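Our group picked the washroom counter for the Kirlow course project, mostly because it collects everything – cups, packets, cloths – and we hoped to learn how people really tidy a small space. We worked in room 306 and the washroom, over 5 sessions in August.
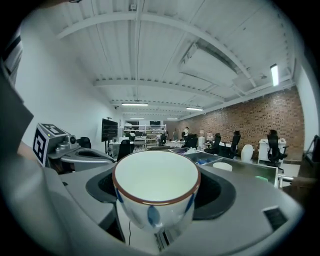
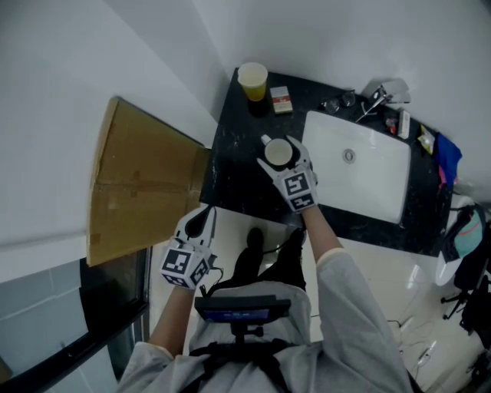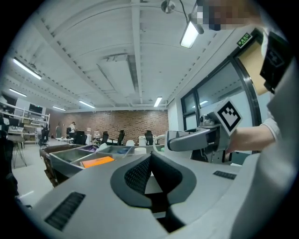
*Fig. 3. Cup with blue leaf shapes (first), white mug at the sink counter (second), ceiling lights (third).*

Mugs came first every time, and we grew rather fond of them!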